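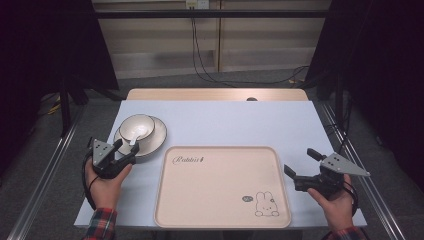

*H. Azimi*

I've had the Forstead tyre inflator kit in the hangar since June and I'm rather fond of it! It's a hand-held gauge, a small regulator and 17 feet of hose, all in one case (the case is a bit flimsy, mind). The regulator stops at 100 psi, so it's fine for our light singles and no use at all for struts – for those I still drag out the old Risar rig, which goes to 400 and weighs a ton.

What I like most is the bleed button. You can let a tiny bit out with your thumb and the needle settles straight away,

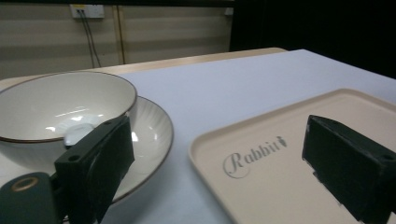 so there's none of that creeping past the mark and starting again. The chuck is less good. It leaked on our nosewheel valve until I swapped the seal, and spares took seven weeks to come. I'd still buy it again, but order a couple of seals with it.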